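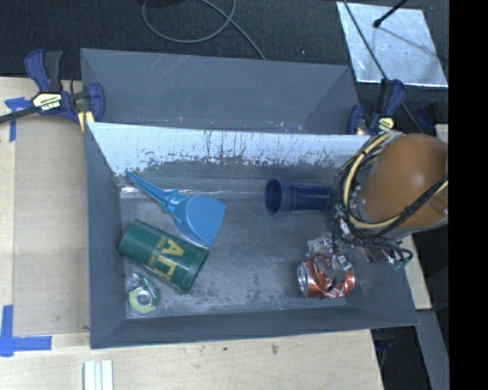 Our project was bin clearing, which sounds easy until you try to write it down as code. The arm has to reach into one bin, pick up whatever is in there one object at a time, and drop it in the second bin behind. We could not use shape models, it all had to come from the camera. For the final object set we went with household junk, stuff that is hard in different ways. The crumpled drink can is shiny and dented so the edges come out all over the place. The dustpan is mostly flat with a skinny handle, and the program has to work out that the handle is the part to grab. The cup is dark blue and lying on its side, the roll of tape is small and likes to end up in a corner. The dark green container is glossy and long and we fought with it for most of July.

Team was four of us. Julián Carretero did the grasp planner, I did the camera side and most of this report, the other two split the arm control and the testing. Code name Dundthorpe, after the street the lab is on. The other group was Jibrin and they did drawer opening, see their report.

What we were asked to do

Clear a bin of five objects, no human help, in under 80 seconds per object. Extra credit for going back the other way (second bin to first) without changing anything. We got the first part mostly. The second part sort of, see below.

Setup

Arm on the right side of the bins, camera fixed, bins clamped together. The clamping was week two. Before that every time the fingers bumped a wall the bin slid a little and all our positions were off and we thought it was a software bug. Lost three days on that. Two bar clamps and it was fixed. We also put blue tape on the table so the bin goes back in the same place if someone moves it, do this on day one if you are taking the class next year.

Calibration is the script from the Vonport starter kit with our own changes. The original assumes the camera is straight overhead, ours isn't. If you rerun it, run it twice and compare, the first result after power up was often off by a few millimeters. We never found out why. Might be the mount warming up.

How it works, short version

1. Take a picture, with the arm parked out of the way.
2. Split it into blobs. Floor of the bin is removed using a saved picture of the empty bin.
3. For each blob get the long axis and the narrowest place to grab.
4. Score them. Points off for being close to a wall.
5. Go to the best one, close, lift, check the finger gap. If the gap is zero we missed.
6. Drop in the other bin, go back to 1.

Step 2 was the weak one. The gray floor is scuffed and stained and it has light patches, and the saved picture stops matching as soon as the light in the room changes. Morning runs and evening runs were basically two different problems. Julián wanted to paint the floor flat black. We were told no, the bins are shared. So I added a brightness correction and that got us maybe halfway there.

Step 4 started as a hack the night before the midterm demo and never got replaced. It's a table of numbers we typed in by hand. It works ok.

Testing

We did 100 picks in the final round, all with the same five objects, shaken up and tipped in between clears. A pick counts as good if the object lands in the other bin and stays there. No retries counted as good, even when the second try worked.

Of the 100, 29 failed. So 71 good. At midterm it was the other way around, more or less, only 31 good picks out of the same number, so we are happy with this even though we wanted 80.

Where the failures came from, in order of how much they hurt:

The can. Fingers come down in the right spot but the can rolls as they close. If the dented side is up it's worse. Slowing down the last bit of the approach helped a lot. Closing slower did nothing, we tried.

The green container near the wall. It's wide for our gripper so the angle has to be nearly perfect, and when it lies against a sloping side one finger hits the wall first. The arm then stops on the force limit and waits. We counted every one of those as a fail.

Tape roll in the corner. The planner mostly skips it until last, which is fine, but then it's last and there's nothing else to try, and it just keeps going for it at the same angle. Needs a push move to get it away from the corner first. We had a push move half written. It is in the branch called push_old, don't use it.

The cup was fine nearly every time which surprised us because it is dark on a dark-ish floor. The dustpan was fine once we told the planner to prefer thin parts. Before that it tried to grab across the pan, every single time, very confidently.

Going back the other way

Tried it on a Tuesday near the end with some 29 picks before we ran out of lab time. Didn't keep proper notes so no number here. Main problem is shadow, the far bin has a big one down one side and the blob step thinks the shadow is an object. It drove down and grabbed air and reported a miss, over and over. Without the shadow I think it would be close to the same as the front bin but thats a guess.

What we would do different

Clamp first. Write down the light conditions for each run. Start testing with the hard object and not the easy one, we spent two weeks getting very good at picking up a cup. Keep the cables tied back from the arm's path, we had one snag and it cost us an afternoon and a connector. Also agree on units. Half our code was in meters and the other half in millimeters until week five, and yes that went how you'd expect.

Budget

Arm, camera, bins and clamps all belong to the lab. We bought tape and the spare connector. Fustdale Supply gave us the student price on the connector, receipt is in the folder.

Files

Code, logs and the table of numbers for step 4 are in the Dundthorpe folder on the class drive. Run start_clear.py, not main.py, main is the midterm version. Video of the final demo is in there to, the sound is bad for the first minute.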